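How new artists in our town find their first listeners
Project report by Felista Ondieki and Sharon Koech
Submitted 21/05/2019

For our project we studied how musicians without a label bring a first EP to the public. We followed two acts, the singer Nyanda and the duo Javura, and we asked 40 students at our college how they discover new songs.

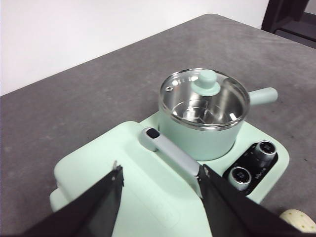
Nyanda recorded her EP "Farnia" at home in four months. She has a small daughter, and she told us that she wrote most of the lyrics in the hours when the child was playing. A toy stove was in her room too, and the knocking on its plastic top gave her the rhythm for the second track. She sent the EP to many blogs and received only three answers. After one month the songs had 354 plays.

Javura chose a different way. They played every week at Stodon, a small club near the bus station, and gave away download cards after each concert. Their EP reached almost 3,000 plays in the same time.

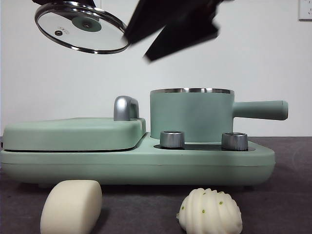 The difference surprised us, as both acts spent similar money on recording. In our survey, most students said that they listen to a new artist when a friend sends them a song - very few of them read music blogs. Several had heard of Javura this way, without ever going to the club.

Our work has limits. The group was small and all of them study at one college. We also could not check how many plays came from the same person. In June we want to speak with Nyanda again, when she has played her first concert at Stodon.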